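Door news from the sim side

Quick one this time, half the team is away and I'm writing between runs. So - doors. We have been stuck on doors since spring and there is finally something to show.

Short version for those who skim: policy trained only in simulation, wrist camera only, no map, no handle pose given. Opens lever doors it has never met before, 695 episodes in the final test set, all in rooms held out of training. Numbers further down. No real robot results yet, please stop asking Mostafa.

What changed. Up to the summer we trained the whole thing as one job: find the handle, grip, turn, pull, get out of the way. Reward at the end. It learned to do the first half beautifully and then hang off the handle like a coat. Ghizlane Benjelloun's idea was to cut the task in 4 stages and train each from the states the previous one leaves behind, warts and all. Not from tidy hand-set starting poses. So the turning stage gets to see all the bad grips the gripping stage produces - too high, too near the tip, one finger doing all the work - and has to cope.

Sounds obvious. Took us an embarassing while.

Second change is the randomiser, which now goes by Boltato (don't ask, it was late). It shuffles door colour, wall and floor tiles, light level, hinge stiffness, latch spring, handle shape and handle angle. Before that we had pretty much one office door in a lot of paint jobs. Handle angle mattered far more than anybody's guess. A lever that sits near upright wants a different approach from one lying flat, the old policy came in with fingers on the wrong axis every time and just clonked it.

Dim rooms are now in the mix as well. Brown door, beige tiles, grey handle, low light: that sort of bathroom-ish setup used to be a near certain fail for the handle finder. Still the weakest group, but no longer hopeless.

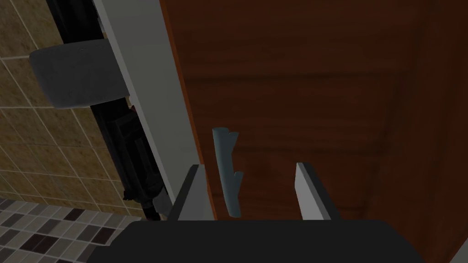

Doğukan Taşdemir wrote in after the internal draft went round to say that the approach is the easy bit and he'd like to see what happens once the latch lets go, as in his experience that is where simulated doors stop behaving like doors. He also wanted to know if the policy was getting any help from knowing which side the hinges were on.

Fair on both. Hinge side: no, it isn't told. It gets the wrist view, joint readings and gripper opening, that's the lot. We did check for leaks by mirroring every test room and the success rate barely moved, so I am fairly happy there. On the latch he has a point. Our latch is a threshold on handle angle, past it the door swings free, before it the door is solid. Real ones scrape and half-catch. Shaimaa Lahlou is putting in a sticky version now, with a band in the middle where it might or might not release. Early runs are worse, as you'd expect. Will report.

Numbers then. The staged policy opened the door wide enough to pass in roughly three quarters of test episodes. The old single-reward one managed under a third on the same rooms. Most of what's left is failed turns, the gripper slides down the lever and comes off the end. A smaller pile is the handle finder going for something else on the wall. It does like a box. Anything rounded and grey next to a door is a temptation.

We also ran it without the randomiser, staged training only, and without the stages, randomiser only. Neither on its own gets half of the gain. I had money on the stages doing all the work so that's me buying the biscuits.

Training cost, as Bensaid people asked: 10 days on the shared machine for the full set of stages, most of that on the turn. The gripping stage settles overnight. If you want to reproduce just one part, start with the turn and use our saved grips, it saves a week of waiting.

Things not working, for honesty's sake:

Round knobs. Not even close, different problem.
Doors which open away from the robot. It opens them, then follows through and bumps the frame.
Recovery. If it loses the handle after the door is ajar it goes back looking for the handle, instead of just hooking the edge with a finger. Bonifacio Mateos thinks a fifth stage, I think a better reset. We'll see who's right.

Code goes up on the Seteo page when the licence text is sorted, Tekell group get early acces as agreed. Room files are big, so ask before you pull the lot over the office line please - last time it took the phones down.

Next call Sunday for those who can stand it, mainly to pick which physical door we try first. Bring suggestions. Lever handle, opens towards you, not the fire door.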